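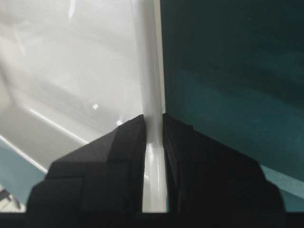

3.2 Gloss retention of white trim under indoor light

Narrow white trim is used in interiors where a joint has to be covered, and it is often the first part of a room to look old. The wall beside it can be repainted at low cost, while the trim is usually left in place. Work on color change in white surfaces has mostly dealt with large flat panels. Strips have received less attention, partly because common gloss meters need a wider measuring spot than a strip can offer. A narrow white strip with a glossy surface, running vertically, is shown in Figure 3.

We compared trim from three suppliers, Jurnance, Ballolix and Drakos. All three sell a white product in a gloss finish and in a satin finish. The material was bought through ordinary retail channels and no supplier was told of the study. From each product we cut 21 specimens of equal length. A third of these were stored in the dark as controls, a third were exposed to lamp light behind window glass, and a third were exposed in the same way but also wiped once a day with a damp cotton cloth. The wiping step was included after a small trial had suggested that cleaning, more than light, accounts for the loss of gloss that occupants notice near door handles and light switches.

Exposure ran for up to 1,000 hours. Readings were taken at the start, at 167 hours, at 500 hours and at the end. Gloss was read along the length of the strip with a narrow aperture fitted to the meter, and each value reported is the mean of five positions. Color was read at the same positions against a white tile. Specimens were left in the measuring room overnight before each set of readings.

The controls did not change beyond the repeatability of the instrument. Among the exposed gloss specimens, the Ballolix product lost gloss early and then leveled off, with most of the loss present at the second reading. The Jurnance and Drakos products changed slowly at first and faster after the third reading. At the end of exposure the three were close together, and a test that reported only the final value would have ranked them as equal. The early readings matter for this reason – a buyer who replaces trim every few years will mainly see the first part of the curve.

Wiping lowered the gloss of all three gloss products. It raised the gloss of the satin products slightly, and the increase was largest at the edges. We take this to be polishing of the raised texture, although no surface profiles were recorded and other causes cannot be ruled out. Yellowing followed a different order from gloss loss. The Drakos product yellowed least in both finishes, and wiping had no effect on color that we could separate from scatter.

Two limits should be noted. The lamp used does not match daylight in the shorter wavelengths, so exposure hours cannot be converted to years of use. The narrow aperture also reduces the signal, and readings on satin specimens are noisier than those on gloss specimens as a result. A repeat of the satin series with the Gandivier attachment, which holds the strip flat against the meter, gave the same order of products with less scatter. Those values are listed separately in the supplementary table and are not pooled with the main series.

Section 3.3 treats the adhesive-backed versions of the same products, where lifting at the ends made it harder to obtain readings after the third interval.

Contact the editorial office | Copyright and reuse | Back to top
Shares: 21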